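How I label laundry demos by sub-step (and why my policy stopped freezing)

I've been promising to write this up for ages, and after Lalit Maurya asked me for the third time how I do it, I gave in. So this is my walkthrough for splitting long two-arm demonstrations into labeled chunks before training. It's the one change that did the most for our clothes-hanging policy, and you can do it with a spreadsheet and some patience!

Some background first. We train with plain imitation learning: a person drives both arms, we record it, and a network learns to copy the motion. For short jobs that's fine. For hanging up laundry it kept getting stuck. The arms would pick something up, spread it a bit, and then just hover, because "holding a shirt" looks much the same whether you've just grabbed it or you're ready for the hanger. The network couldn't tell where it was in the job.

The fix is to tell it. Every moment of every demo gets a short text label, and the policy learns to predict the label along with the motion.

Step 1: Pick your labels

Write them before you watch any recordings. I use 7: reach, grasp, lift, spread, find collar, insert hanger, place on rod. My first list had 16 and it was a disaster (Soledad Quezada and I labeled the same demo and barely agreed on anything). If two people can't agree on where a label starts, merge it with its neighbor.

Step 2: Pick the cut points

Use things you can see in the recorded signals. For grasp, I cut when the gripper opening stops shrinking. For lift, I cut when the wrist height starts going up. Spread is the annoying one. I start it when the second gripper closes on the same garment and end it when the distance between the two grippers levels off.

Step 3: Label a small batch by hand

I did 138 demos myself, over a few evenings, with a lot of tea. Watch at double speed, pause at the cut, type the time. Keep a notes column for weird stuff, like a sleeve caught under another shirt or a regrasp in the middle of a spread. You'll want those notes later, trust me.

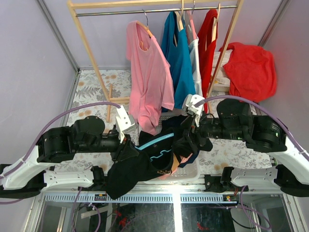
Step 4: Let a small model do the rest

Train a little classifier on your hand labels, using the camera views plus the joint positions, and run it over everything else. We had over 3,000 demos, so there was no way I was doing those by hand. Then sort by confidence and check the worst ones. Mine were nearly all dark clothes on top of other dark clothes, where the edges are hard to find, so I labeled an extra batch of just those and retrained.

Step 5: Train the policy

Add the label as a second output with its own loss. Start with a small weight on it (I set mine too high the first time and got a policy that was great at naming things and terrible at doing them). Feed the last predicted label back in as an input, but drop it at random during training so the policy doesn't lean on it too hard.

What changed for us

The hovering mostly went away. Regrasping got better too, which I wasn't expecting. Hanger insertion is still the weak spot, especially with narrow necklines, and I'm splitting that label in two to see if it helps. I'll post the results in April if the runs finish by then.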